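Soft Things, Clear Rules: good practice for recording household tasks
Speaker notes, Tarek Boutros, Levden meetup
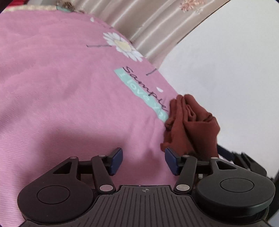 Good afternoon, everybody, and thank you for coming back in after lunch, I know the sun is out. (Pause, let the back row sit down.) I'm going to talk about house rules for handling cloth, and I promise to keep it friendly, even the part on paperwork.

When we started at Fundau we had one page of rules and it was mostly about batteries. By May we had 185 recordings of bedding and towels, and 37 of them we couldn't use, all for dull reasons that a better page would have caught. So we wrote a better page! It's still short, and you're welcome to take it home.

First rule, decide what counts as finished before you touch anything. "Tidy the cloth" means one thing to me and quite another to my colleagues at Jallemmont. Write down where it goes and how flat is flat enough.

Second, close the fingers on a fold, and lift slowly. A crumpled cloth gives you plenty of ridges to choose from. If you catch the sheet underneath as well, let go, and mark the attempt as a miss. Please don't delete it.

Third, people's homes. Ask before you record a bedroom, ask again if you come back another day, and put things where you found them. (Tell the Triantafyllou pillow story if there's time, skip it if we're running late.)

Check the finger pads every 200 grasps and write your initials next to it. I used to forget this constantly.

Handout is by the door. Questions now, and I'll stay for coffee until 3.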